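Sealing a marble worktop, and is it too late
Posted 29 May 2022 by Sheyla Cabrera

We moved into our house in Hurdale in December and inherited a marble worktop from the previous owners, along with a shed full of paint tins and a cat flap that no cat has ever used. I love the worktop. It does not love me. There are dull rings near the sink where somebody has put down lemons, or wine, or possibly a grudge, and when I spill water it leaves a dark patch that takes an age to fade.

My mother-in-law says marble has to be sealed every month. The man at the tile shop says every few years. The leaflet that came in the kitchen drawer says to "consult your installer", who has moved to Portugal.

So: does it need sealing, will sealing get rid of the rings, and can I do it myself without ruining the thing? I've been quoted 500 pounds to have it repolished, which seems a lot for a surface I mostly use for toast.

Wubit Gebretsadik

Three separate problems, and only one of them is sealing.

The dark patches mean water is soaking in, so yes, it needs doing. Test it properly first. Put a spoonful of water on a dry bit well away from the sink, leave it for ten minutes, wipe it off. If the stone has gone darker, seal it. If it hasn't, leave it alone and do the test again in a few months. Your mother-in-law is selling sealant or has too much spare time.

The rings are etching. Acid eats the polish off the top, and sealant does nothing about that before or after. Small ones can be rubbed out with marble polishing powder, a damp felt pad and a great deal of patience. I did 2 of mine over a bank holiday and my elbow still brings it up in conversation. Try a spot behind the kettle first, as a badly polished patch looks worse than an etched one.

For the sealing: clean with plain washing-up liquid, rinse, and leave it to dry overnight. I know it looks dry. Leave it overnight. Use a penetrating sealer, the kind that goes into the stone. I've had good results from the Tromex one. Wipe it on, wait as long as the tin says, then buff off every scrap before it goes tacky. Keep everything off it for 8 hours, including your elbows. Bowls are a good idea for fruit once you've finished, especially anything that might leak when it goes over.

Manninen

just get granite. we had marble and ripped it out, cost us over 1,000 with the fitting but never looked back. also dont use vinegar on it whatever the internet says

Pusine

Agree with the long answer, apart from the powder. If your worktop is honed (matt) and you polish out a ring, you'll end up with a shiny ring in its place and be back here next week. Look along it with the light behind and work out which finish you've got before buying anything.

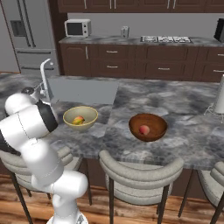 Sheyla Cabrera: Did the spoonful of water test and it went dark in under five minutes, so sealing it is. Pusine, it's polished as far as I can tell, so I'll have a go at the smallest ring first and keep the 500 in my pocket for now. Manninen, I've already used the vinegar. Several times.

Contact us | Copyright 2022 | Back to top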